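2.3 Planning the purchase

Complete these steps before you send the order form to Tosex.

1. List the objects the arms will handle. Include bulky items such as stools — they decide the reach you need.
2. Measure the floor area and add 12 inches on every side.
3. Choose one arm or two. A second arm needs its own controller and its own line in the budget.

Note: Grippers are quoted separately from arms.
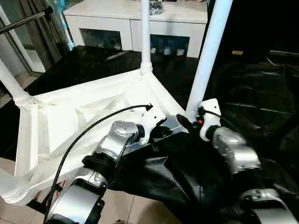 4. Budget for spares. Fingertips and cables wear first. Order part 496 with the arms, one set per gripper.
5. Set aside 41 hours of staff time for set-up and training.
6. Send the completed form to Feng-yi Au in the Dusau office. Quotes are revised every May.

Caution: Do not order by payload alone. A light object with long legs can still overload the wrist when it is held at one end.

For floor plans over 300 square feet, see section 2.4.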